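Rotton Shape Blocks: README

Welcome! Rotton is a collection of photos and notes on toy shape blocks, the chunky colored kind that so many of us grew up knocking over. It started as a folder on my desktop and grew a good deal faster than I planned. I'm very happy to finally put it somewhere other people can get at it.

Current release: June 29, 2022
Maintainer: Debashish Uddin

What you get

There are 698 photos in the main folder and 462 short text notes to go with them. The notes are plain text files, one per photo, with the same number in the name. Not every photo has a note yet (I'm working through them in order, so the gaps are all toward the end). The whole set contains 2,440 block labels, each one giving a color and a shape.

Shapes and colors

The names in the labels are the ones you'd use out loud: cube, cylinder, triangle, pentagon, hexagon, heart, star. I did try "triangular prism" and "pentagonal prism" in the first version and got tired of typing them! Colors are red, blue, green and yellow. A label is always color first, then shape, all lowercase, so "yellow heart" or "green star".

Shape and color are separate things in this set, so please don't use one to guess the other. Cylinders come in red and in green, for instance, and they can turn up in the same photo.

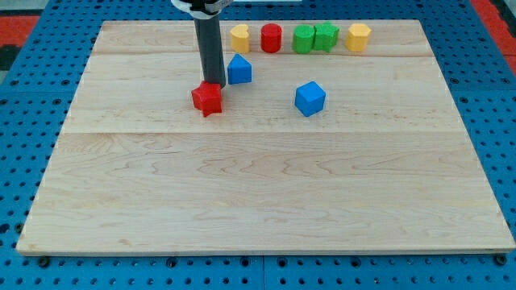

Blocks on the maple-colored board, with the yellow heart, both cylinders, the green star and the yellow hexagon along the back.

I love the board photos best. The wood has great swirly grain, and the bright colors really stand up against it. The seams between the planks are handy too if you want to talk about where a block is sitting ("above the middle seam" and so on). Plenty of the notes do exactly that.

Tilted and touching blocks

A tilted block keeps its normal label, with the word "tilted" added after it. Two blocks that sit very close together still get a label each. If you find a pair that I merged by mistake, tell me which photo and I'll fix it.

Folders

wallner: the photos
ullside: the notes
erico: one file listing every label, sorted by photo number

Known problems

Green star is sometimes written "star green" in the older notes. Also, 9 photos are in there twice under different numbers. Both are on the list for the July update, along with more notes.

Corrections and new notes are very welcome. Put the photo number in the subject line, please.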